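gripper build, week whatever. new fingers are on. black ones this time, flat pads, little ridges along the edge

old pair kept twisting under load. one screw each, dumb idea, mine. Yeison at the shared shop said so in October and I ignored him

jaw servo gets 105 degrees now before it hits the stop. was getting way less with the old linkage. recut the horn twice, second one fits

wiring still a mess. zip ties tmrw

camera on the handle, recording to the laptop. first log ran 928 frames then the cable wiggled loose. hot glue. second log fine

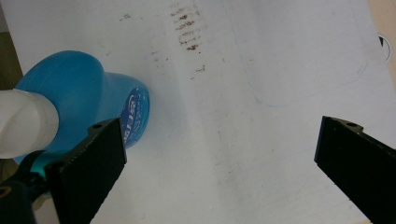

What do you do about the fingers slipping on smooth plastic?

Thin rubber on the inside faces, glued and left overnight, and close slower over the last bit of travel. Squeezing harder just shoots the thing sideways.

ok next problem. left finger gets there a hair before the right. could be the gear mesh, could be me filing one pad too much. probly me

Hina lent me her calipers so I'll measure instead of squinting at it

parts still to get: longer M3 screws, a better bearing for the pivot, connector that doesnt fall out

bench is booked after 6 so packing up. Mieke wants the files, will post them once I fix the hole spacing. the version in the shop folder is WRONG dont print that one

14 hours on the print for the new mount. starting it tonight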